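30 Dec 2023 – Kultix trial, notes on the simulation package

Picking this up again after the break, with coffee, and with the heating in the back room finally doing its job. For anyone who missed the start of it: Kultix is the simulation package that Iltach has offered us on trial, and we have to tell them whether we want the full license or would like to stay as we are. I've been leaning toward yes, but I want to write down how I got there so that Rosalind and Jhair can argue with me properly.

The install was kinder than I feared. It wanted a newer graphics driver than the one on Obi (our old desktop, bless it), and after that it came up on the second try. The manual is decent in the first half and gets thin once you reach the contact settings – I ended up guessing at the friction values and then writing to their support desk in Hallville, who answered the same afternoon with a real explanation and a corrected file. That counts for a lot with me, I must say.

I set up a batch of 3,400 episodes overnight and let it run with the default lighting. This morning the log showed 3,078 finished. The other ones stopped early with a time limit error, and I haven't worked out yet whether that is our script or their scheduler. I suspect ours, as I copied the timeout over from the May setup without thinking very hard about it. Oduor has the log now and has promised to be merciful.

The price is 482 a month for one seat, with 20 days' notice to cancel. Not small for us, but then I think of the hours we spend putting things back on the table between runs, and it looks a good deal friendlier.

What I like best so far is how quickly a view comes up once the table and the fixture are loaded. I spent a happy half hour just looking through the renders before I got down to anything useful, and the turquoise fixture has a nice soft, half-translucent look against the white tabletop.
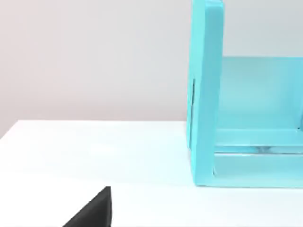 Ingrid wrote back on the shared page that she would hold off on the license until we have compared grasp results against the real bench, and that pretty renders were the reason we overspent last time. She also asks whether the seat can be moved between machines or is tied to Obi for good. Fair on both counts, and I don't know about the seat – will ask Hallville.

Still to do:

- rerun the episodes that stopped, with a longer timeout
- try the corrected friction file on a small batch first
- get Roscoe to book bench time for the comparison
- ask for the trial to be extended, if they'll have us

Saved the config under my own folder for now. Please don't tidy it yet!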